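The Undik wall cabinet: small, white and I love it

22/11/2021

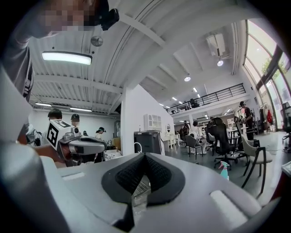
The little white cabinet up on its partition, shelves open to the room.

I have been meaning to write about the Undik for weeks, and now that it has survived October (our busiest month by a long way) I feel I can be properly fair to it. Short version: I'm very fond of it!

We bought ours from Stomadero, in white, to go on the partition in the big workroom. It's a bright room with a white corrugated ceiling and strip lighting, and I was worried that anything dark would look like a hole in the wall. The white was a good choice. It sits up there quite quietly, above the grey boxy thing that takes up the floor below, and you still get the use of the wall without losing any more standing room.

What I like most is the open shelves. I've had cupboards with doors before and I never remember what I've put in them. With this one you can see the tape, the labels and the spare pens from across the room, so people put them back (mostly). The shelves are shallower than I'd expected, which put me off on the first day, but it means things don't get shoved behind other things and forgotten about.

Putting it up took me most of an afternoon, and I'm not especially handy. The instructions are drawings only and the third one is a bit of a puzzle – look at which way round the hanging rail goes before you tighten anything! Partition walls need the right fixings too, and there are none in the box, so get those first. Once it was level it felt solid and it hasn't shifted.

I did look at the Muvdale as well, which is wider and has a lip along the front of each shelf. Lovely thing, but at 1,339 against 777 for the Undik I couldn't talk myself into it. A lip would be nice, I'll admit. Pens roll.

Other small grumbles: the finish shows fingerprints round the edges, and delivery was slow. I waited almost 72 hours just for Stomadero to confirm the order, though the parcel was very well wrapped when it came.

It won't sort out a whole room, mind you. We've still got boxes and clutter on the low table on the other side, and one small cabinet was never going to swallow that lot. I'm eyeing up a second one for that corner, if they ever bring the price down to 400 in a sale.

Four and a half stars from me, with the half knocked off for drawing number three.

Posted by Mohamedi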